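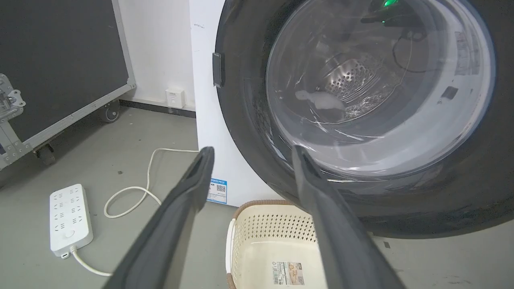 Fig. 4. Door shut, with one small white item left at the bottom of the drum.

Section 4 - Before your first load

I wrote this bit for whoever borrows the Barholm flat after me, so forgive the rambling. The machine is a front loader and it's easy enough once you've got the knack of the door.

1. Look in through the glass before you put anything in. Small things love to stay at the bottom of the drum, and they're pale against the metal, so do look twice!

2. The handle is the slim dark tab on the left of the door ring. Pull it towards you - firmly, but no yanking.

3. Take out whatever you find and run a finger round the rubber seal. I've had hairgrips, a bus ticket and once a whole sock out of there.

4. Load up to two thirds full (towels less, they get heavy) and push the door until it clicks.

Note: keep your basket on the floor beside the machine and move it back before you swing the door open.

Caution: if there's water showing behind the glass, leave the door alone and run a drain first. I learnt this one Sunday in my socks.

Spare seal and filter are in the Nullov box, marked 490. Any trouble, ring Josefien Mulder downstairs.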